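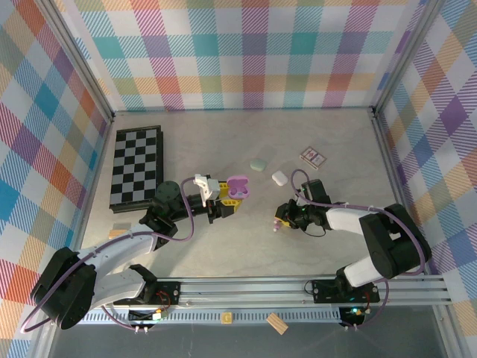 Tablero, estuche abierto, objetos pequeños redondeados y caja de cartas antes de recoger.

Recoger una superficie de juego con objetos pequeños

El procedimiento sirve para un tablero de ajedrez con reborde y varias piezas sueltas de tamaño reducido: estuches de auriculares, cajas de cartas, bloques. Se necesita una bandeja con borde y 2 paños de microfibra.

Preparación
Despejar una franja libre junto al tablero y colocar en ella la bandeja. Los modelos Galli y Endmont tienen fondo antideslizante; con la Lalex conviene poner un paño debajo.

Orden de retirada
1. Cerrar los estuches abiertos antes de moverlos. La tapa se baja con un dedo, sin forzar la bisagra.
2. Pasar los estuches a la bandeja, con la tapa hacia arriba.
3. Retirar los bloques y demás objetos menudos, empezando por los más próximos al tablero.
4. Alinear la caja de cartas con el lado largo de la bandeja. Comprobar que la solapa está metida.
5. Levantar el tablero con ambas manos por los lados cortos. No arrastrarlo: el reborde raya los suelos claros.

Limpieza
Paño seco sobre las casillas, en el sentido del lado largo. Paño apenas húmedo en el reborde. Dejar secar 40 minutos antes de guardar el tablero en su funda.

Almacenamiento
Tablero en horizontal, sin peso encima. Los estuches van en un cajón aparte, separados por color si hay varios del mismo modelo.

Texto: Sang Ung. Revisado en junio.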